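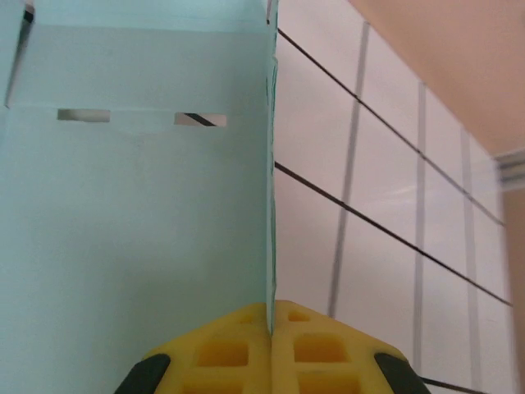
What we're buying for the packing corner, and what we're not

I promised the others on our landing a proper page about the shopping list, so this is it, with a picture at the top because I know half of you only come for those. The yellow fingers are holding a sheet of blue-green card by its edge, and I could look at that all day. It's a thin, floppy, awkward sort of job, folding card, and it's exactly the sort of job we're planning to spend money on.

A bit of background for anyone new. We make up gift boxes for small shops, mostly under the Flurkard name, and the card ones are the ones that eat our time. Last year we did 1,000 of them for one order alone and I never want to see my own thumbs in that state again. So the plan (it's been called Grukirport since somebody mistyped it on the first spreadsheet, and it stuck) is to kit out one corner properly and stop buying odds and ends.

The card

Pale aqua, matt, a crease near the top and two narrow slots just under it. I love this colour! The slots are what I look at first when I'm pricing a job, though. A plain folded box is one price to plan for and a slotted one is another, as there are tabs to line up and somebody or something has to line them up. Anyone sending us a design, please tell us about slots before you ask for a quote.

The fingers

Soft-looking yellow pads with square hollows in them, meeting at a point with the card standing up between them. We've got a line in the budget for fingers alone, separate from the arm, and I'd tell anybody planning a similar thing to do the same. I didn't the first time round and had to go back and beg for the difference. The figure I've put down is 293 pounds, which covers 2 spare sets, postage and a bag of fixings.

The black corner bits

There's a dark rounded piece down each side of the yellow. When you're comparing quotes, ask what comes in the box and what's extra, right down to the little parts. Kerr sent us a lovely tidy quote with everything listed. Grallero sent one total and a nice letter, and it took me an afternoon of emails to find out what I'd be getting for it.

The edge

My favourite bit of the picture is that thin edge going down into the gap between the fingers. Card thickness is the thing I'm asking every seller about now. We use three weights, and I'm posting samples of all of them — slotted, creased and plain — before we pay anybody a deposit. If a firm won't try your own material, carry on looking.

Where the money stands

We've put by 33 per cent of the total so far, and the rest should be there by April if the spring orders come in as they usually do. The arm is the big one, obviously. After that it's fingers, a decent bench, a safety check and a day's training, and I've finally added a line for wasted card, because there will be wasted card and I'd sooner plan for it than sulk about it.

Still undecided: whether we buy or hire for the first few months. Hiring costs more each month but we could send it all back, and I'm a terrible one for changing my mind. Kerr do both, Grallero only sell. If you've hired anything like this for a small workshop, do write in and tell me what the small print was like, especially the bit about who pays for worn-out fingers.

I'll put the full price list up once the second round of quotes is in.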